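2019-10-30, bench notes, breakfast combo (the mint one)

Table
Gray felt cover still on. Linty again, specks all over the middle, one dark bit left of center, crumb maybe. Lint roller before anything with dough goes near it. Asadi order for a wipeable mat not in yet, chase.

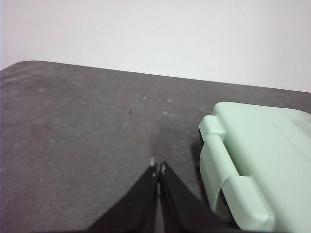

Getting the pot ready
Rack in, lid off and parked, buns go on last. Pale things on gray felt pick up every bit of fuzz so don't set them down on the way, straight to the pot. Watch the lip of the pan, easy to catch a bun on it and dent the top. Move slower than I did in June.

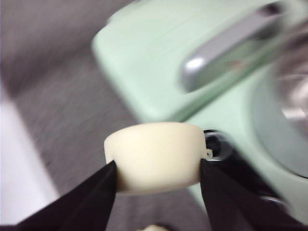 Tahmineh would rather see the buns go in on squares of paper, says the rack wires leave lines on the bottoms and she's tired of peeling dough off them. Fair. Paper's in the Clurby box under the sink, try it next time and write down if it slows the steam.

Machine, general
Griddle one end, hot plate the other, one base for both. Griddle lid stays shut when we're only steaming, otherwise someone rests a spoon in it. Low little feet, water gets under there and sits, so lift and wipe, dont just go around. Chrome handle shows every fingerprint.

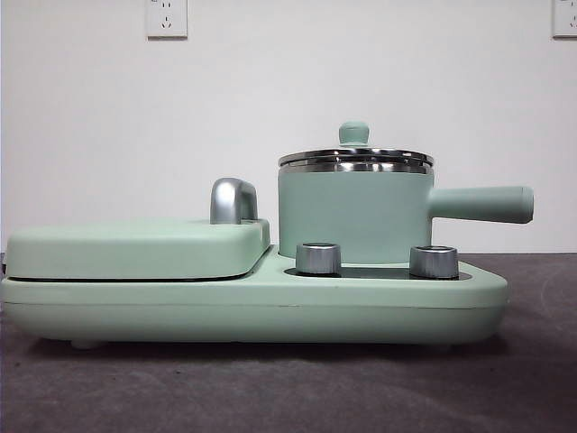 Buns
- 2 per pot. One plain mantou, one scallion flower roll. A third would touch the sides.
- Lift lid tilted, away from you, let it drip back in the pot and not on the felt
- Pan handle sticks out past the base. Turn it before walking by!!

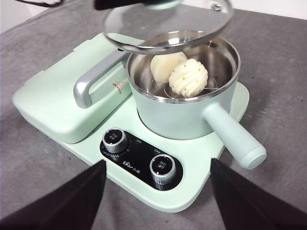 To do
- Manouchehr has the spare rack, get it back
- timer set for 30 last time, way too long for reheating, ask what the Fekadov sheet says
- descale, then label the vinegar bottel
- flower rolls from the other shop for comparision, more scallion if they have it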